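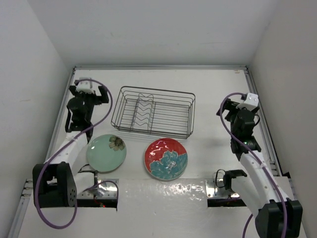
Bench 2, start position. Rack empty, green plate left, red and teal plate right.

September, 14:20. Dish loading, two arms. K. Wilczyńska writing.

Question from Lorna: can the cell load a household rack without a fixture? Target is 40 plates placed with no help. Last block under the old policy gave 53 attempts before we reached it, mostly lost at the pickup. Flat plates on a flat table leave little rim to get a finger under.

Settings for this block:
- Rack turned slightly, not squared to the rails.
- Plates start flat in front of it, with a gap between them.
- Grip force at level 4. Meron wants 2 for glazed ware; try after the break.
- Log a plate leaning on the rim as a miss.

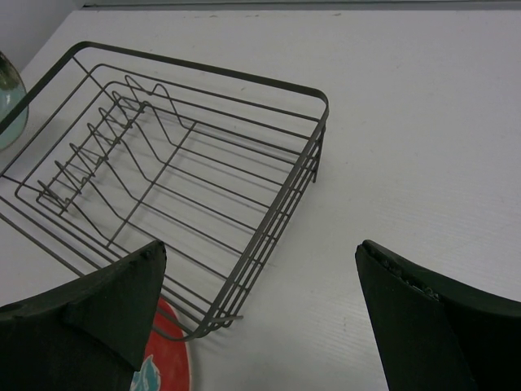
Divider notes

Peaks are narrow inverted Vs, rounded humps to the right of them. Thin wire over thin floor wire, so depth from the wrist view is the weak point. Ask Kidus whether the Zotiren filter drops wire this thin.

My view so far: placing is close to usable, picking is not. A person does both without looking. Not ready for a kitchen.

To do: rerun with rack square to the back rail.

Filed under: Bench Notes / Manipulation
Dustham Workshop Log | Contact Ebise Shiferaw | Back to top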